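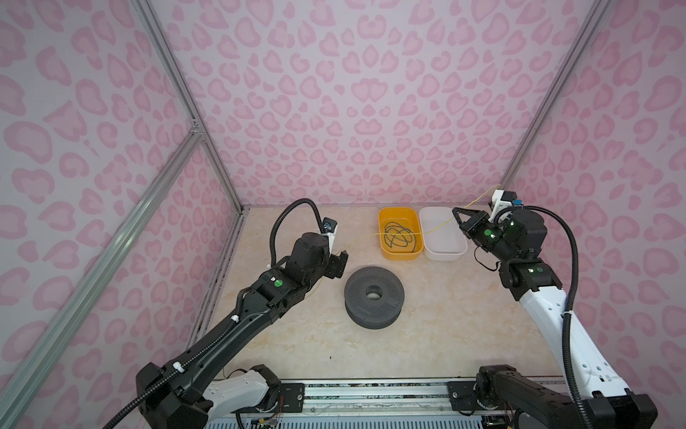 ## Rostano 216 Wireless Intrusion Sensor

The Rostano 216 monitors 2.4 and 5 GHz bands for rogue access points and deauthentication floods. Alerts go to syslog or a Pullier console.
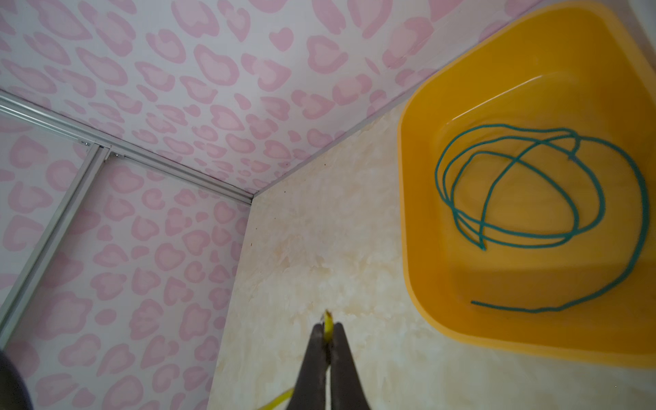

Each unit tracks up to 3000 client addresses and draws power over Ethernet. Maximum cable run is 100 m.

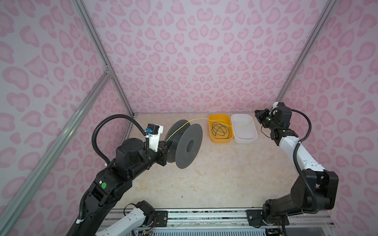
**Does the sensor transmit?**
Only if containment is enabled. It ships in passive mode.

Firmware contact: Jinfeng Ding, Stustwood office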